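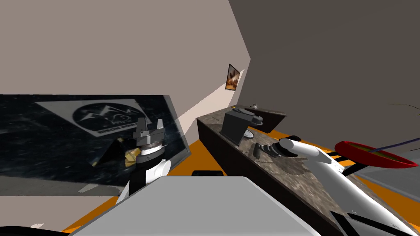
I spent most of last Tuesday at the Plunda open day and I'm still going on about it to anyone who'll stand still. Plunda makes training software for two-armed robots, and the whole thing happens in simulated kitchens before a real arm goes anywhere near a real cup. They had it running on a big screen when I walked in, and the first thing that got me was how much stuff they bother to put in. I expected gray boxes on a gray plane. Instead there's a bright orange floor, a mottled stone-look countertop, a little framed picture on the wall, and the right arm reaching in over the counter toward a boxy appliance that looks a lot like a coffee machine. It even throws a shadow on the counter under the wrist!

Cathal Duggan ran the demo I sat in on, and he was great, very patient with a room full of people all asking the same thing (me included). His point was that the clutter matters. If every practice kitchen looks the same, the robot learns that one kitchen, so they keep swapping wall colors, counters and whatever is lying around. They call the tool that does the swapping Fivar. He changed the lighting while we watched and ran the same reach again, and then again with the counter turned. One of those went wrong and the gripper sailed right past its target. He just laughed and ran it again.

Then we got to try it. You hold two handles and the arms on screen follow you, which sounds easy. It is not easy! I had no idea how much I rely on feeling a thing touch my fingers until I was trying to close a gripper on something I could only see. My first go lasted nearly 60 seconds and I mostly pushed things around. By my third I had picked up a cup and put it back down, and I was way too proud of that.

There was a talk after lunch from the Nic Aodha people about gripper fingers, a bit over my head, but I liked the part about why so many of them stick with two fingers. I skipped the Brorkov session because the line for the handles had gotten short and I wanted another turn.

If they run it again next August, go early. The demo room only had 27 chairs and they filled up fast.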